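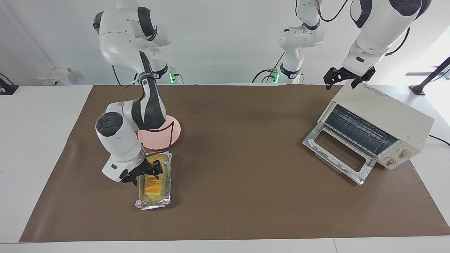 So we're back from Narnport, the car still smells of wet towel, and I've got a lot to say about cheese on toast, which I didn't expect to be the thing I came home wanting to write about. We went for the beach! It rained for most of January up there, as far as I can tell, and it certainly rained for all of our bit of it.

The house belonged to Juwita's aunt and it's a proper old fibro beach place, louvres that won't shut, a drawer full of takeaway menus from shops that closed years ago, and an oven with two settings (off and volcano). Five of us, one bathroom. On the first arvo we'd planned to barbecue some fish, and then the gas bottle was empty and the servo had sold out of swaps, so Herman went through the esky and came up with half a loaf, a block of tasty and a jar of his mum's sambal. Dinner sorted.

Now, I grew up in a house where cheese on toast meant white bread, a slice of cheese, under the griller till the corners went black. Mum put Worcestershire on hers and that was considered pretty fancy. Herman does it completely differently and I've been converted. He butters the outside, lays the slices in overlapping like roof tiles, cheese between every one and then heaps more over the top, and bakes the whole lot until the edges fry in their own fat. You pull it apart with your hands. Iqra, who had told us in the car that she was off dairy, had four bits.

The oven at the beach house doesn't have numbers past 200, they've rubbed off, so we set it at 200 and watched through the glass. At home mine runs hot and I'd go a bit lower. Stale bread is better than fresh. Tasty is better than mozzarella, which goes stringy and doesn't taste of much, and I will argue with anyone about this. Vlasta reckons caraway seeds are compulsory. I tried it her way on the second night and I'm sorry to report it was really good.

In between all this eating we did get out a little. There's a walk from the Stondton end of the bay around to the lighthouse, and we did it in raincoats and saw a sea eagle and one very wet labrador. The op shop in town is a ripper. I got a pyrex dish for 50 cents and a Scrabble set with 98 tiles, so two short, and we played it every night anyway and never worked out which ones were missing. Kurniawati won every game. She plays words like "qi" and then looks out the window while you add it up.

I've made the cheese toast twice since we got home. The first go was a bit of a flop, I used the seeded loaf and it went all dry and pointy. Second go I used the cheap white stuff from the bakery on McIntyre Street, the kind that sticks to the roof of your mouth, and that was much closer. Still not the same as eating it on the floor of a beach house with the rain coming in the louvres, but pretty close. I ran out of sambal, so Herman, if you're reading this, please tell your mum I've got a clean jar ready.

Next up I want to try it with leeks. Has anyone done it with leeks? Do you cook them first?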